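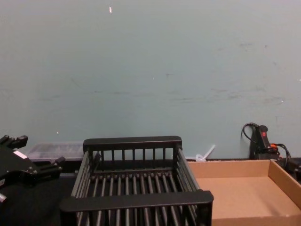
### 3.2 Where the dishes wait

We came to the drying rack rather late in our fieldwork, and with some embarrassment, having spent most of the spring looking at sinks. It was Kalevi Sjöberg who kept bringing it up at our weekly meetings. In the Enilberg households, he said, people talked about the rack all the time, usually while complaining about something else (a partner, a small counter, the pan that never fits anywhere).

So we went back to our notes from the 39 kitchens and read them again with the rack in mind, and what a pleasure that was! A good many of our participants treated it as a second cupboard. Plates were washed, stood up in the slots, and taken straight back to the table at the next meal, so that the real cupboard held mostly the things that guests might use. One retired bus driver told us, very cheerfully, that she had not opened her plate cupboard since September.

Figure 3 shows a rack of the open basket kind, in black, with bars along the floor and rods down the sides. It is empty, which in our home visits was a rare sight indeed. Beside it is a shallow cardboard box, also empty, and behind it a clear plastic container. We have a soft spot for neighbors of this sort. Boxes and tubs turned up next to the rack in so many homes that Leonardo Melis gave them their own code in our scheme, "rack company," and the name has stuck.

**Figure 3.** An empty dish rack with an open cardboard box to its right.

Participants were asked to keep a diary of the rack for 2 weeks, with a short entry each evening, and most were kind enough to do it faithfully. The entries describe a slow tide of cups and bowls, with a full clearing only when somebody wanted the counter for baking or for homework. Around 60 entries mention such a clearing, and we take these up in Section 3.3, together with the question of who in the household does it.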